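Thenmozhi Pisharody
I've been meaning to write this down since May, so bear with me, it's going to be a few posts. It's about my grandmother's lemon pickle and how long I spent getting it wrong before I finally called my aunt and asked.

My grandmother never measured a thing. She had a steel spoon with a bent handle, and everything went in by that spoon: the salt, the chili, the mustard powder. When she passed, the spoon went to one cousin and the jars went to another, and I got a page torn out of a school notebook that says "lemons, salt, wait."

So for years I waited! I waited two weeks, I waited a month, I tried a sunny windowsill and a dark cupboard. The peel stayed tough and bitter every time, and I'd eat it anyway with curd rice and tell everybody it was just like hers (it wasn't, and my brother knew it wasn't, bless him).

My aunt laughed for a good long while on the phone. Then she told me they always steamed the lemons whole first, just until the skin gave a little under your thumb, and let them cool in the pot overnight with the lid on. Overnight! There is not one word about a pot on that notebook page.

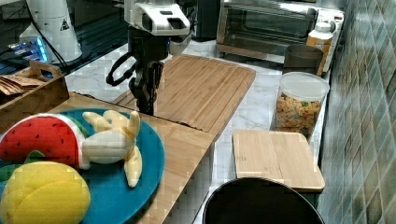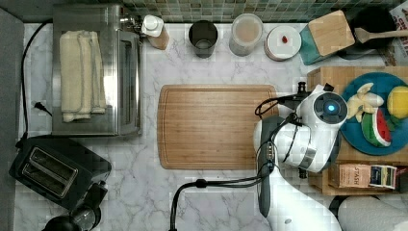

Anyway, the amounts, as best my aunt and I could work them out between her memory and my kitchen scale. I ended up with 1075 grams of lemons, the thin-skinned kind, and she had me use a good deal more salt than I was comfortable with. I argued. She said to salt it properly or buy a jar from the store, so I salted it properly.

Cut them after they've cooled, never while they're warm, or you'll lose all that juice. Eight pieces each if they're big, and flick out any seeds you come across. Salt and turmeric go on first and then you leave them alone for two days, with a stir whenever you happen to walk by.

The chili and the roasted fenugreek go in after that, and then the hot oil with the mustard seeds popping in it, which is the part that makes the whole house smell like her house. I stood there and had a little cry, I don't mind telling you.

Nadhirah Jugah, I know you're reading this, and yes, there's a jar with your name on it. Bring back the last one first, please, I'm running low on lids!

Next I want to try her green mango one. My aunt says she remembers it perfectly, and my mother says she does not, so I'll be making it both ways and keeping out of it.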